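From: Pluvska (list member)
To: Grendbridge Home Cooks mailing list
Date: November 3, 2025
Subject: Re: [ghc] Bottled tea in the fridge – where do you keep yours?

On the list, a member from Titen wrote:

> I have started making cold tea again, after giving up on it in May
> when every batch tasted like the onion half sitting next to it. My
> trouble now is space. The door shelves are full of mustard and I
> can't stand a bottle upright anywhere else without taking a shelf
> out. My other half says to just buy it by the glass, like a normal
> person. Does anyone lay their bottles down? Does anyone use the
> drawers for drinks? And how long do you let it go before you pour it
> out? Mine gets cloudy by the second day and I never know if that
> means anything.
>
> Also, plastic or glass? I have plenty of plastic ones with good
> screw caps and would hate to toss them.

Oh, I am so glad somebody brought this up! I make cold tea all year, even in the weather we've got this week, and I have opinions on every bit of it (sorry in advance, this got long).

First, the drawer. Yes, yes, yes. I moved my tea out of the door and into a drawer two winters ago and I would never go back. The door is the warmest part of most fridges, and it gets swung open every time anyone wants butter. A drawer stays shut for hours. It also has sides, so a bottle that wants to roll has nowhere to go. I gave up one of my two vegetable drawers for it, which sounded like a real sacrifice until I looked at what was in there. One bendy carrot and a bag of limes.

If your bottles are going to lie down, the cap is everything. Fill one with plain water, screw it tight, and leave it on its side on a folded paper towel overnight. If the towel is dry in the morning, that bottle has earned its place. I tested my whole collection this way and was surprised which ones failed – the big fancy flip-top leaked worst of all, and the plain ones with the screw caps did beautifully.

So keep your plastic ones! I'd only say never fill them with hot tea. Let it cool in the pot or a pitcher, then pour. Hot tea can soften a thin bottle so that it never stands straight again, and I think it picks up a taste too. I use a small funnel that came with a set of canning things and lives in the cutlery drawer, always under everything else.

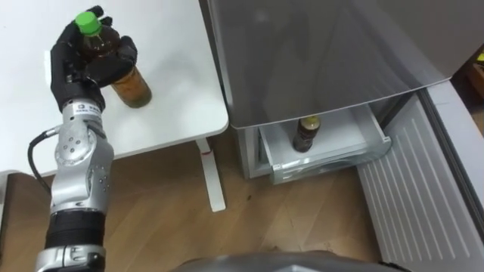

Does cloudy tea mean it has gone bad? Usually it just means the tea was strong or cooled quickly, and a splash of boiling water stirred into a glass of it will often clear it right up.

What I do watch for is anything stringy or slimy, a sour smell, or fizz when you open the cap. Any of those and it goes down the sink, no tasting. I drink plain tea within 2 days and I'm strict about it. If I've put fruit or sugar in, I try to finish it the next day. I know there are people on this list who stretch theirs to 4 days and are perfectly healthy, and good for them, but it tastes flat to me by then anyway.

Now, for brewing. You didn't ask, but I can't help myself. I went through a long phase of doing it cold, overnight, with the leaves right in the bottle, and fishing them out of a narrow neck was misery. These days I make it hot and strong in the pot, a bit less than half the water I'll want in the end, and then top it up with cold. It cools so much faster that way! I steep black tea for 4 minutes by the timer. If I wander off and forget it, it gets bitter and no amount of lemon saves it.

For anyone who has been curious about the Nigam tea that was passed around at the last swap, I've made it this way a few times now and it is lovely cold. Very round, a little like toast. I wouldn't add sugar to it. My neighbor puts a strip of orange peel in hers and swears by that, and I mean to try it once I have an orange that isn't already spoken for.

About the onion problem. I had exactly the same thing! Two changes fixed it for me. Cut onions go in a jar with a proper lid, never in plastic wrap. And I wash the caps separately, because they hold smells far longer than the bottles do. If yours have one of those little soft liners inside, check whether it comes out, and be careful not to lose it down the drain like I did. I soak mine in warm water with a spoonful of baking soda for 30 minutes, rinse them, and let them dry upside down on a rack with plenty of air. Bottles too. Never put the cap back on a damp empty bottle and stick it in a cupboard, or you'll be greeted by something awful a week later.

The drawer itself wants a wipe now and then. Mine lifts out if I pull it all the way and tip the front up a little, but they all seem to be different, so don't force it. I line it with a thin dish towel folded in half, which catches drips and stops the clunking when I pull it open early in the morning. It goes in the wash with the rest of the towels.

One small thing about space – put a strip of masking tape on each bottle with the day you made it, and place it so you can read it with the bottle lying down. I had mine on the shoulder, facing the back wall, for months before it dawned on me to move it.

I have more than 28 bottles in the cupboard over the stove, which is ridiculous for one household. If anybody in Grendbridge would like a few of the ones that passed the paper towel test, write to me off the list and I'll bring them to the next swap. Caps included!

And please do report back on the drawer, Titen. I want to hear what became of the mustard.

Pluvska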